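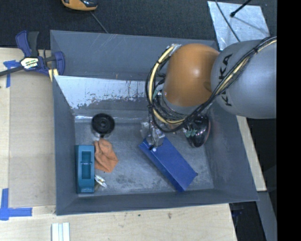
Was der Arm denn könne, was ein Mensch mit verbundenen Augen nicht schneller hinbekäme, lautete die erste Rückfrage nach unserem Zwischenvortrag. Die Frage war unfreundlich gestellt und trotzdem die beste des Nachmittags. Wir haben sie damals mit einem Verweis auf die Projektskizze beantwortet. Dieser Bericht versucht es etwas gründlicher und kommt zu einem Ergebnis, das weniger gut klingt als die Skizze.

# Projektbericht Skidurari

Praktikum Handhabungstechnik, Abschlussfassung, Oktober 2025

## 1. Aufgabe

Der Arm soll unbekannte Gegenstände aus einem offenen grauen Behälter greifen, anheben und außerhalb ablegen. Die Teile liegen beliebig, es gibt keine Vorrichtung und kein festes Raster. Die Aufgabe stammt aus dem Hochschulwettbewerb Wodik, an dem wir mit dem Projekt Skidurari teilgenommen haben. Dort gilt ein Griff als gelungen, wenn das Teil die Ablagezone erreicht und dort liegen bleibt.

Schon diese Definition halten wir für zu großzügig. Ein Karton, der an einer Ecke hängend über den Rand geschleift wird, zählt genauso wie einer, der sauber in der Mitte gefasst wurde. In unserem Protokoll gibt es deshalb eine eigene Spalte »gewertet, aber unschön«. Für die Platzierung war sie ohne Bedeutung.

## 2. Aufbau

Gearbeitet wurde mit einem KUKA-Arm, der seitlich in den Behälter greift. Der Greifer ist mit einer klaren Folie umwickelt. Kabel und Schlauch laufen außen am Arm entlang und sind mit Bindern zusammengefasst. Diese Führung war als Übergangslösung gedacht und ist bis zum Schluss geblieben.

Der Behälter steht am Holztisch und ist an einer Ecke mit einer Schraubzwinge gesichert, auf dem Holz klebt blaues Band als Markierung. Eine verschraubte Halterung wäre besser gewesen. Wir hatten sie gezeichnet, sie kam aber nie aus der Werkstatt zurück, und nach den ersten Testläufen wollte keiner von uns die Position noch einmal ändern. Wer den Versuch nachbauen will, sollte damit anfangen.

Die Griffplanung übernahm das Programmpaket Lei, das uns vom Veranstalter gestellt wurde. Lei schlägt für jede Aufnahme mehrere Griffpunkte vor und sortiert sie nach einem Gütewert. Wie dieser Wert zustande kommt, steht in der Dokumentation nur in Andeutungen. Unsere eigene Ergänzung heißt Flultine: ein Filter, der Vorschläge verwirft, bei denen die Kabelschlaufe der Behälterwand zu nahe käme.

## 3. Gegenstände

Der Wettbewerb schreibt eine gemischte Auswahl vor. Bei uns lagen unter anderem ein länglicher blauer Quader, ein rundes schwarzes Teil mit erhöhter Nabe, ein zerknülltes orangefarbenes Etwas aus weichem Material und ein dunkles, glänzendes Oval im Behälter. Quader sind dankbar. Weiche Teile ändern ihre Form, sobald etwas anderes an sie stößt, und glänzende verwirren die Bildauswertung.

Bemängeln möchten wir die Zusammenstellung trotzdem. Wer seine Auswahl etwas zugunsten großer, kantiger Teile verschiebt, verbessert das Ergebnis, ohne eine Zeile Code anzufassen. Das Regelwerk verbietet das nicht ausdrücklich. Beim Vergleich der Ranglisten aus verschiedenen Jahren sollte man daran denken.

## 4. Ergebnisse

Ausgewertet wurden zwei Testreihen, eine im Juni ohne Flultine und eine kurz vor der Abgabe mit dem Filter. Zusammen sind es 127 Griffversuche, davon sind 37 gescheitert. In der Projektskizze hatten wir eine Erfolgsquote von rund 80 Prozent angekündigt. Die haben wir verfehlt, auch bei wohlwollender Zählung.

Die Fehlversuche verteilen sich so:

- Griff rutscht beim Anheben ab: der häufigste Fall, vor allem bei glatten Oberflächen
- Greifpunkt liegt neben dem Teil: überwiegend bei glänzenden Gegenständen
- Teil liegt zu dicht an der Wand: Der Arm bricht die Bewegung ab
- zwei Teile gleichzeitig gefasst: selten, nach den Regeln aber ungültig

Zwischen den Testreihen ist die Quote gestiegen. Es wäre bequem, das dem Filter zuzuschreiben. Allerdings haben wir im selben Zeitraum auch die Beleuchtung verändert und den Arm langsamer fahren lassen, und sauber getrennt wurde das nicht. Wir können also nur sagen, dass Flultine die Abbrüche an der Wand verringert hat, denn die werden im Protokoll einzeln geführt. Für alles Weitere fehlt eine Vergleichsreihe.

Auffällig war der Gütewert von Lei. Hohe Werte bekamen fast immer große, flache Flächen, auch dann, wenn der Schwerpunkt offensichtlich woanders lag. Längliche Teile wurden mehrfach am Ende gepackt und kippten beim Anheben weg. Der Hersteller des Pakets spricht von »gelernter Griffsicherheit« — wir haben in unseren Daten vor allem eine Vorliebe für große Flächen gefunden.

## 5. Einordnung

Im Abschlussvideo des Wettbewerbs sieht man von jeder Gruppe die gelungenen Griffe hintereinander geschnitten. Unser Anteil daran wirkt souverän. Die Pausen, in denen der Arm über dem Behälter steht und auf einen neuen Vorschlag wartet, fehlen darin ebenso wie die Fälle, in denen wir den Behälter neu einrichten mussten.

Zur Rückfrage vom Anfang: Einen Menschen mit verbundenen Augen haben wir nicht antreten lassen. Der Einwand trifft aber die Stelle, an der unser System schwach ist. Eine Hand merkt, dass etwas rutscht, und fasst nach. Unser Greifer schließt, fährt hoch und erfährt erst an der Ablagezone, ob noch etwas da ist. Solange das so bleibt, bringt ein besserer Gütewert vermutlich wenig.

## 6. Hinweise für die nächste Gruppe

1. Behälter fest verschrauben, bevor die erste Messung läuft.
2. Pro Testreihe genau eine Sache ändern und das vorher aufschreiben.
3. Die Kabelführung neu machen. Flultine umgeht ein mechanisches Problem per Software, und das kostet erreichbare Griffpunkte.
4. Eine Kraftmessung am Greifer einplanen, auch wenn der Wettbewerb sie nicht verlangt.
5. In der Projektskizze keine Erfolgsquote nennen, solange keine einzige Messung vorliegt.

Rohdaten, Protokolle und der Quelltext von Flultine liegen im Gruppenverzeichnis. Die Tabelle der Juni-Reihe enthält zwei Zeilen ohne Zeitstempel, die wir nicht mehr rekonstruieren konnten. In die Auswertung sind sie eingeflossen.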